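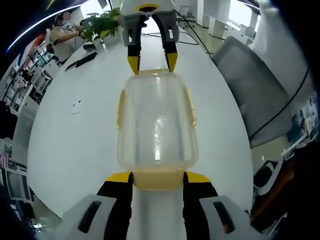
Intan Nasution

Home | About us | Storage boxes | Visits | Contact

About Wavanora

Wavanora is a small company that picks, tests and sells clear plastic storage boxes for offices, classrooms and homes. We also go out and help people set up their cupboards and shelves, which is how the company started. I run the business and write most of what is on this site.

Before this I worked as an office manager for 19 years. A good part of that job was looking for things. Cables, spare keys, name tags, the adapter for the meeting room. They were usually in a cardboard box with the wrong label, under two other cardboard boxes. I began replacing the cardboard with clear containers one shelf at a time, and people on the other floors asked me to do theirs. When the office moved across town I stayed behind and made it my own work.

What we sell

We keep the range short. There are two families of box. Ilska is the low, rounded rectangular one for desk supplies, craft material and small parts. Jugah is deeper and has straight sides, and it suits paper, toys and kitchen goods. Both come with lids. Lids and boxes can be bought separately, so a cracked lid does not mean a new box.

Our catalog has 759 items in it at the moment, counting spare lids, dividers and label holders. Most customers need only a handful of them. If you are not sure about sizes, measure the inside depth of your shelf first and write to us with that number. Shelf depth causes more returns than anything else, mainly from people who measured the front edge and forgot the back panel.

How we choose a box

Every box is handled on a table before it goes in the catalog. We want a round or oval table for this if we can get one, as people can work from any side. A box gets picked up from both ends, turned, set down and slid across the surface. We check whether the lid stays put when the box is held by one end only, and whether the sides bow when it is full. Then it goes on a shelf in daily use for a few weeks.

Clear plastic has its faults. It shows dust, it scratches, and under bright ceiling lights a glossy box can be hard to read through from certain angles. We still prefer it for shared rooms. A person who has never been in the room before can find the tape without asking.

Boxes with a colored lid or base are useful where several groups share one set of shelves. Pale colors work well enough for this. We suggest one color per group and a written label too – some people do not see color differences easily.

Shelf visits

A visit takes a morning or an afternoon. We go through the shelves with the people who use them, put like with like, and leave a one-page plan taped inside a door. We do not throw anything out on your behalf. Things without an owner go into a single box marked with a date, and you decide about that box later.

White open shelving full of colorful supplies is the kind of job we like best. Schools and design offices have a lot of it. We put the heavy boxes at waist height, the light ones above, and leave one shelf with nothing on it for returns. Tables should be part of the plan as well. If phones, remotes and pens always end up in the same spot on a table, give them a small open tray there.

Plants can stay where they are.

Undden workshop

Each October we run a one-day sorting workshop called Undden. People bring one messy drawer or box from work and take it home in order. There is no lecture. The fee covers lunch and a set of Ilska boxes. Last time the most common item brought in was chargers, followed by keys that fitted nothing.

Returns and old boxes

Unused boxes can be sent back in the original packaging. We also take back our own worn boxes when we come for a visit. The ones that are still sound are cleaned and used for small parts in our stockroom, which now holds almost 800 of them. Cracked ones go to a plastics recycler.

Working with us

Write by email with your shelf measurements and a short list of what you need to store. Photos help. I answer most messages myself – usually the next working day, slower during the workshop week.

Recent pages
Measuring a shelf the right way
Ilska or Jugah: which depth?
Labels that stay on
What to do with a box of chargers
Undden: what to bring

Contact | Delivery and returns | © Wavanora | Page updated 2025-02-05 | Back to top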